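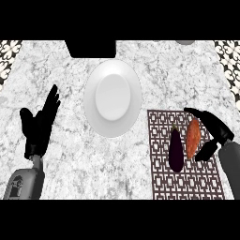
The Tromham Owl

Jeanine Dekker had been told about the owl by three different people, and each of them had put it in a different tree.

"Snowy owl," said Ayane Kudo, who had the cabin next door and a very good pair of binoculars. "In June. I know how that sounds."

"It sounds like a plastic bag," Jeanine said.

She went anyway. She had driven 600 miles to look at birds, and so far she had looked at gulls. The path to Tromham Marsh started behind the bait shop and ran along a ditch, and at 6 in the morning it was all mosquitoes. Ayane walked ahead, whispering facts. Jeanine didn't think a bird that far off could hear them, if there was a bird.

At the end of the boardwalk there was a woman on a folding stool with a camera as long as her arm. She introduced herself as Styliani Karras and said she had been coming here for 16 years.

"And the owl?" Jeanine asked.

"Oh, he was here last night. Over by the dead cedar."

"You have a picture?"

"The light was bad."

Jeanine nodded. In her experience the light was always bad for the good ones. Her own uncle had once seen a pair of whooping cranes over a car wash in Ackah, and the light had been so bad that he couldn't even say which car wash.

They waited. A heron stood in the shallows and did nothing. Some blackbirds fought over a cattail. Ayane wrote all of it down in a little green notebook, including, Jeanine noticed, the word "owl" with a space left after it.

"There," said Styliani Karras.

Something white was sitting low in the cedar. It could have been the back of a bird with its head tucked down. It could have been a feed sack. Jeanine borrowed the binoculars and turned the wheel both ways, and it went from a white blur to a slightly smaller white blur.

"He's sleeping," Ayane whispered.

"Or he's a sack."

"Sacks don't have shoulders."

Jeanine looked again for the shoulders. The wind came up off the water and the white thing moved, a little, the way a bird might or the way a sack would. The camera next to her clicked and clicked.

"Did you get it?" she asked.

Styliani Karras studied the back of her camera for a long time. "I'd want to see it on a bigger screen," she said.

Ayane held out the notebook and the pen. Jeanine took the pen, looked at the cedar once more, and put down a question mark.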